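Housekeeping Skills, Unit 3: Cloths and their care
Tutor: Despina Bălan
Notes revised 27/01/2018

Bring these notes to the practical, along with the colour chart from Unit 1. If you missed the last session, copy the dilution table from Jalen Quintanilla before you come.

## 3.1 Picking the cloth

Most cleaning cloths used in this country are either cotton or microfibre. Cotton takes up plenty of water and stands a hot wash, but it drops lint and leaves smears on shiny panels. Microfibre is a blend of polyester and polyamide, split into very fine strands. It lifts grease with plain water and is the better choice for glossy walls, metal trim and glass.

The weight of a cloth is given in grams per square metre. A general cloth of 200 is thin enough to get into corners. Heavier cloths hold more water and are slower to dry, so keep them for spills.

Each cloth has one job for the whole shift. Check the colour chart on site before you start, as schemes differ from one building to the next. The Olalmont building and the Boateng building do not use the same one.

## 3.2 Folding

Fold the cloth in half, then in half again. You now have a pad with eight clean faces if you count both sides as you unfold and refold. Use one face until it is marked, then turn to the next. A bunched cloth gives you only the outer creases to work with, and dirt from one patch gets carried to another. 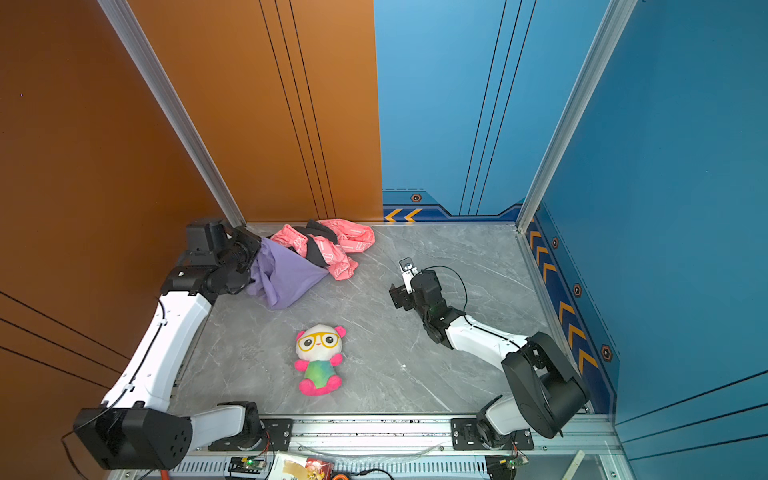

Corners and edges need a change of grip. Start at the top of the wall and come down, so that anything loosened falls on to a part you have yet to clean. Open the pad out by one fold and push a single layer into the join with a fingertip. A crumpled cloth held at one point, like the purple one hanging in a loose triangle by the metal corner post, has no flat face to wipe with and should be shaken out and refolded first. Do the post after the panels on each side of it. Finish with the skirting or trim strip at the bottom, then the floor edge.

## 3.3 Washing and drying

- Wash microfibre separately from cotton, at 60°C or as the label says.
- No fabric softener. It coats the fibres.
- No bleach on coloured cloths.
- Dry flat or on a line, opened out fully.

Put worn cloths in the rag bin in Room 19. Grigore Costache signs out replacements.

## For the practical

Work in pairs. One person folds and wipes, the other notes each change of face, then swap. Florin Hodoroagă will go round with the check sheet. Read 3.2 again beforehand and write a short answer to this: when would you choose cotton over microfibre for a wall?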